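I'd been trying to pin Rodel Sarmiento down since March, and when we finally got an hour it was four in the afternoon and he'd just come out of a placement meeting. Rodel runs clinical placements for the nursing program at Bolstead College, which means he's the guy who decides where everybody goes and then hears about it. He's cheerful about this (mostly!). We talked in his office with the door open, and students kept leaning in to wave.

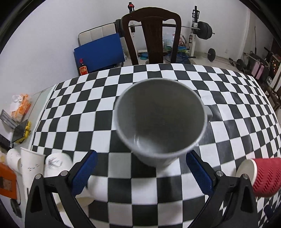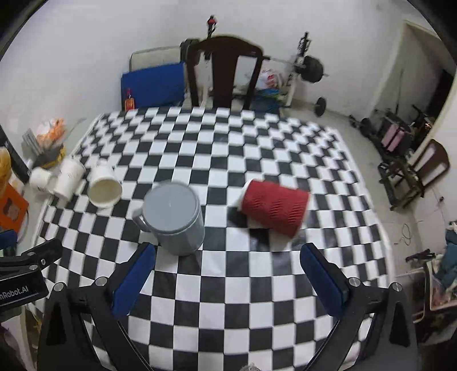 So how does a person end up in charge of student placements?

"I got tired of being the one complaining," he told me. He'd worked nights at Romden, a rehab hospital, and he was the nurse who always ended up with the students. "They'd show up and have no idea where to park, let alone what they were allowed to do. I wrote the college a pretty grumpy letter, and they wrote back and asked if I wanted to come in and talk."

That turned into a part-time teaching job, then a full-time one, and then this. Along the way he picked up a master's in adult education, studying at his kitchen table after his daughter went to bed. I asked if he'd recommend doing it that way and he laughed for quite a while.

Right now he's got 53 students out on placement, and over 80 lined up for the next round. They used to be tracked on paper in a big green binder. These days it's all in Prarkisora, the scheduling system the college bought a while back, and he has opinions on that too. "It logs hours beautifully. It will also put a student without a car at a clinic two bus lines away and tell me everything's fine." So he still goes through every assignment himself, with a pencil, before anything gets sent out.

I wanted to know what he tells first-years before they start, and I was expecting something about shoes. "Learn the name of the unit clerk," he said. "And eat before your shift. I've had 2 students faint on me and both had skipped breakfast." Okay, and then he did say something about shoes.

The new thing he's most excited about is the Ó Ceallaigh fellowship, which pays working nurses to come back and train as instructors. He was on the group that read the first applications, and he took them home and read them all weekend. "My wife thought I was grading," he said. "I was just really enjoying them." The first fellows start teaching in the skills lab next term, and Rodel will be sitting in on their classes, at the back, with his pencil.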